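The Morning the Ketchup Got Away

I'd been at Skindwood for maybe ten minutes when I heard the thump. If you've ever dropped a full squeeze bottle on your kitchen floor you know the one, a kind of fat slap, and then everybody in the house goes quiet to see whether the cap held. The cap held. Leidy Alvarado, who had been walking me toward the coffee, closed her eyes for a second and said, "Well, there you go. You came to see it, and you've seen it."

What I'd come to see was a fault. I write about machines for a living, and most of the invitations I get are for the opposite: come watch our robot do the thing perfectly, have a pastry, go home. So when Leidy wrote to me in February to say that her table-clearing setup had started letting go of objects for no reason anyone could find, and would I like to spend a Wednesday watching people be annoyed, I said yes before I'd finished reading. (I am a great lover of other people's technical problems. They're so much more restful than my own.)

The job itself sounds like nothing. An arm reaches over a table of everyday stuff, picks up the thing it's been told to pick up, and puts it somewhere else. Plates, mugs, toy fruit, condiments. The software that decides where to grab is called Swai, and by Leidy's account it had been behaving beautifully all winter. Then one afternoon it picked up a bottle, carried it halfway, and opened its fingers. No alarm, no error on the screen. The log said the grip was fine. The log said the grip was fine right up until the bottle hit the carpet, and for a little while afterward too!

"That's the part I didn't like," Leidy told me. "Dropping things is normal. I drop things. But it thought it was still holding it."

I hadn't thought about that much before, and now I think about it whenever I carry groceries. A robot that knows it dropped something can stop, or call somebody over. A robot that believes it still has the bottle will go right ahead and finish the move, pour out nothing over nothing, and come back for the next item with a person's arm possibly in the way, reaching down for the last one. Which had happened. The week before my visit one of Leidy's colleagues bent to grab a fallen bottle and straightened up to find the arm a good deal nearer his ear than he cared for. It stopped when he yelled and somebody hit the button. He was fine. He went out and sat in his car for a bit, and then Leidy shut the whole thing down until they'd written some rules.

The rules were taped up by the door when I got there, in big marker. You don't reach for a dropped object until the arm is stopped and somebody has said "stopped" out loud. One person keeps a hand by the button and does nothing else, no phone, no sandwich. I was asked to stay behind a strip of tape, and I'll admit I toed it a couple of times and got a look.

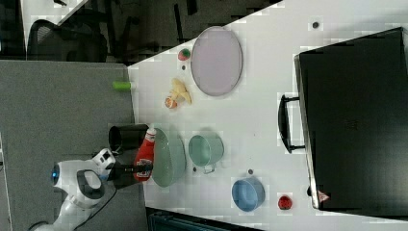 The ketchup in the gripper's grasp at the edge of the table, with the dishes and toy fruit close by.

So then they went hunting, and I got to watch. The first suspect was Swai, because the software is always the first suspect. Leidy's team had already rolled it back to the version from before the trouble. Same drops. Next they blamed the bottle, which I thought was a little unfair to the bottle. But squeeze bottles are awkward customers, you know? They give when you pinch them, so a hold that feels firm at the start can go soft as the sides cave in. They tried it with a mug and the mug fell too, so the bottle was cleared of all charges.

After lunch somebody brought up the fingers. The gripper's pads come from a small supplier called Broteck, and they'd been swapped out not long before the first drop. I could feel the whole room lean in. New part, new problem, case closed, right? They put the old pads back on, ran 70 picks, and I sat there on a rolling chair quietly writing my ending. Then, almost at the end of the run, down went the banana. It's a toy banana, it weighs nothing, and it made a sad little tick on the floor that got the biggest groan of the day.

What they found, around four o'clock, was a cable. It runs up the arm to the gripper, and in one particular twist of the wrist it got pulled tight enough to lose its connection for a blink. When the connection came back the gripper did what it does on a fresh start, and opened. Meanwhile the controller, a box they call the Skunden, had been written to cope with a short gap by repeating the last thing it had heard. The last thing it had heard was "holding." So it kept on saying so, very calmly, to everybody who asked.

Leidy showed me by turning the wrist slowly with the arm in its hand-guided mode. Turn, turn, turn, click, open. Turn it back, and you'd never guess there was anything wrong. She did it a few more times, I think mostly for the pleasure of having it fail when she told it to.

The cable was the easy fix: a longer one, and a clip moved farther down the arm. It was done before I'd found my coat. The repeating business took up the rest of the conversation, and it got pretty lively. One of the engineers felt a brief gap should be forgiven, or the arm would be stopping all day long over nothing. Leidy wanted it to stop every single time. They settled on something in between for now: if the signal goes missing at all, the arm slows to a crawl and has to check its fingers again before it's allowed to claim it's holding anything.

I asked whether the colleague from the week before was happy with that. He was on button duty at the time and wouldn't turn his head to answer me, per the rules on the door. "Ask me when it's stopped," he said.

I called Leidy again while I was finishing this. They've had no silent drops on the new cable, though she's keeping the tape on the floor and the person on the button, and she's ordered a second set of clips. The arm does stop more than it used to, and the engineer who wanted it forgiving brings this up at most meetings. It still drops the banana now and then. It says so when it does.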